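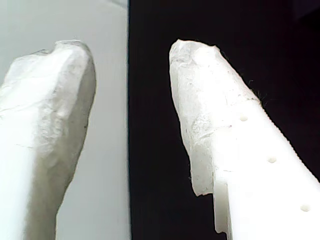

Drondwood Community Workshops: Premises and Housekeeping Inspection

Building: Bramen Wing, ground floor and mezzanine
Period of inspection: March 2019
Inspecting officer: Orvokki Kuusisto
Floor area covered: 2,322 square metres

Each item is marked Satisfactory, Action or Not Inspected. Comments are to be read together with the previous report, held at the Clultari Road office.

1. Means of escape
1.1 Final exit doors open fully without a key. Satisfactory.
1.2 Corridor to the east stair clear. Action. Two pallets of leaflets were standing against the wall by the meter cupboard and must go to the store.
1.3 Exit signs lit. Satisfactory. The sign over the mezzanine door has been replaced.

2. Fire equipment
2.1 Extinguishers in place and within service date. Action. The bracket in the loading bay is loose.
2.2 Fire blanket in kitchen. Satisfactory.
2.3 Alarm panel showing no faults. Satisfactory. Weekly call point tests are recorded up to date in the log.

3. Benches and small items

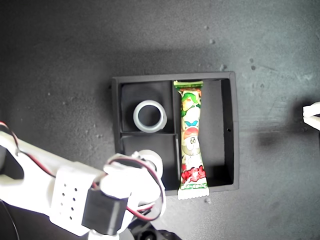
Divided tray on bench top, tape in upper left compartment.

3.1 Bench edges sound, no splinters or exposed fixings. Satisfactory.
3.2 Small items kept in trays or drawers. Satisfactory.
3.3 Bench surfaces brushed down at close of day. Action. Crumbs and flecks of debris on the surface at 3.2. Food is not to be taken at the benches.
3.4 Knives sheathed when not in use. Satisfactory.

4. Floors and stairs 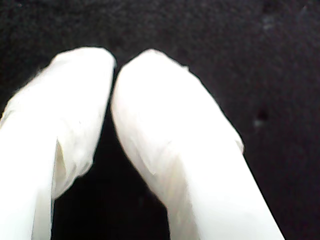

The stair nosings on the mezzanine flight were renewed by Rivadeneyra Flooring and are firm underfoot. The lower landing remains uneven at the join with the old concrete, and a fall there was entered in the accident book last July. Nosings are specified in white so that the edge of each tread can be picked out in poor light, much as white shows up against a nearly black background. The same contrast is required at the landing. Action, within 20 working days.

5. Electrical
5.1 Portable appliances labelled. Action. 48 items on the register; the kettle in the print room is not among them.
5.2 Distribution boards locked, with 1,000 mm clear in front. Satisfactory.
5.3 Extension leads not joined end to end. Satisfactory.

6. Materials and stores

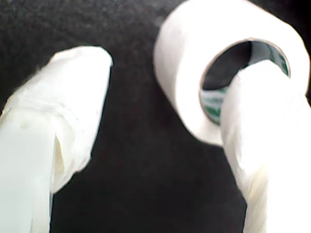
White tape, thick roll, on dark surface.

6.1 Flammable liquids in the metal cabinet. Satisfactory.
6.2 Tape for floor and step marking available. Satisfactory.
6.3 Heavy goods below shoulder height. Not Inspected. Store B was locked and the key was out.

Actions are to be closed in writing to the Clultari Road office. Item 6.3 is carried forward.

Signed: O. Kuusisto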